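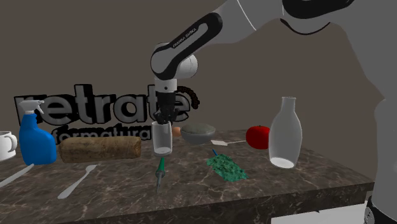 Removing Hard Water Film from Drinking Glasses

Cloudy glassware has two common causes. The first is mineral film, a deposit of calcium and magnesium left when hard water dries on the surface. The second is etching, which is permanent damage to the glass itself. Only the first can be cleaned off, so test before treating a whole shelf.

Test

Put a drop of white vinegar on a cloudy area and leave it for five minutes. Rinse and dry. If the spot is clearer than the glass next to it, the cloudiness is mineral film. If there is no change, repeat once with a longer wait. A glass that still looks the same is probably etched.

What you need

White vinegar, 5 percent acidity
A plastic basin deep enough to cover the glasses
A soft bottle brush
Mild dish soap
Two lint-free towels

Do not use this method on glasses with metallic rims, painted decoration or glued parts. Keep vinegar away from marble and limestone, which it will dull. Work in a plastic basin or a stainless sink.

Procedure

1. Wash the glasses in warm water with dish soap. Grease blocks the acid.
2. Stand the glasses in the basin. They should not touch.
3. Fill with equal parts vinegar and warm water until the rims are covered.
4. Soak for 16 minutes. For heavy film, use undiluted vinegar and extend the soak to 90 minutes.
5. Brush the inside, working from the base up. Film is usually thickest where the wall meets the base.
6. Rinse under warm running water. Avoid sudden temperature changes — thick bases crack more easily than thin ones.
7. Dry at once with the first towel and finish with the second. Air drying leaves new deposits.

Remaining spots

Mix baking soda with a little water to a thin paste and rub lightly with a fingertip. Rinse well. Scouring powder and steel wool will scratch.

Prevention

Check the hardness of your supply. Our kitchen in Bostorwood measures 11 grains per gallon, and film shows within a few weeks if the dishwasher runs without rinse aid. Refill the rinse aid, set the softener to match your reading if the machine has one, and open the door when the cycle ends. Too much detergent in soft water can cause etching, so reduce the dose if your reading is low.

Page maintained by Evangelia Galanis. Last checked in November.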